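Cornum TG-2 - poste de téléopération et d'apprentissage par démonstration

Référence 74-11. Gamme Cornum, distribuée par Edlow.

Le TG-2 sert à enregistrer des démonstrations sur un bras à sept axes, par guidage manuel ou à distance. L'opérateur tient une poignée à six degrés de liberté ; une gâchette analogique commande l'ouverture de la pince. Les trajectoires sont horodatées et stockées avec les efforts articulaires.

Le module Tamiru applique la même commande à un bras simulé. Une scène de cuisine avec bras Franka Emika, pince à deux doigts, grille-pain et mug sur plan de marbre permet de répéter la prise d'un ustensile long avant le passage sur cellule réelle.
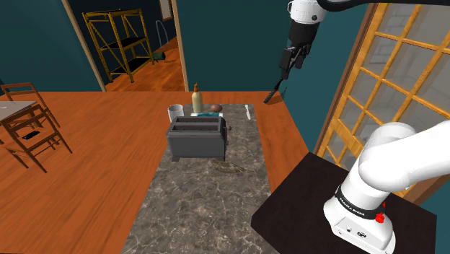

Peut-on mélanger démonstrations simulées et démonstrations réelles dans un même jeu ?
Les deux types partagent le même format de fichier et peuvent être fusionnés, à condition que la fréquence d'échantillonnage soit identique.

Caractéristiques
Fréquence de commande : 89 Hz
Retour d'effort : 8 N maxi
Masse de la poignée : 74 g
Liaison : Ethernet, câble fourni
Reprise en main : pédale - arrêt du bras au relâchement

Le guidage manuel exige un bras à compensation de gravité. Sans cette fonction, seul le mode distant est disponible.

Options : seconde poignée, support de table Rukum, licence Tamiru multiposte.

Contact technique : Miklós Vincze, Edlow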